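Two cameras, one cloth

The Torvik hand grippers have been at Lamumham since September, and the claim that came with them is that the wrist camera alone will do. Gerardo Zuccaro is keen. I am less so. Folded cloth is a fair test, as it hides the fingers and most of whatever is behind them.

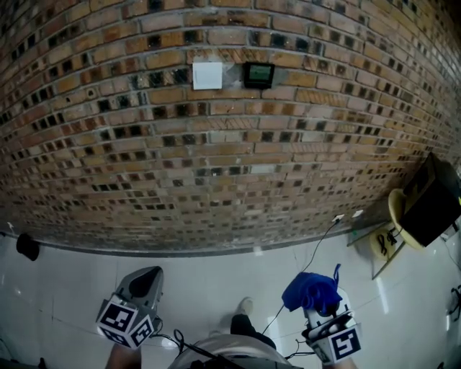
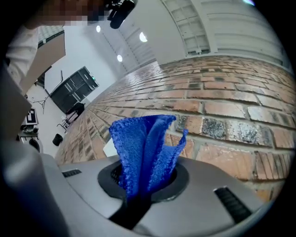

Blue cloth in the gripper: the head view first, then the view from the gripper's own camera.

The wrist view is good on creases – I'll grant that – but it tells you little about the other hand. Ditte Gunnlaugsson wants 200 more grasps with both cameras before we drop the head one. I would want the same again on a cloth that isn't bright blue.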